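Why do baskets have holes?

A basket with holes in it sounds like a mistake, a bit like a bucket with a window. Yet people have been making them on purpose for a very long time, and they keep buying more.

The first reason is air. Put a damp swimming towel in a box with a lid, forget it for 11 days, and you will meet a smell you won't forget. In a basket with gaps, air wanders in and out and carries some of the damp away with it.

The second reason is plastic. Every slot is a bit of wall that didn't have to be made, so the basket is lighter to carry. Grown-ups like this because it costs less. You will like it when you're told to take one upstairs.

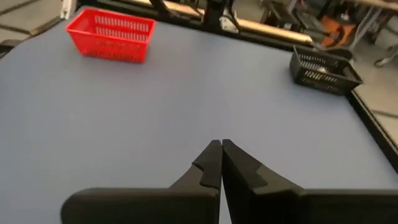
Two slotted baskets, one red and one black, on a blue-grey table.

Slots also let you peep inside. You can find your missing glove without tipping everything on the floor, although most people tip everything on the floor anyway.

Holes do have limits. Marbles, rice and very small building bricks will leave through them as soon as you look away. Soup leaves faster.

Try it yourself: find 2 baskets at home and work out the smallest thing each one can hold without dropping it. Please don't use the soup.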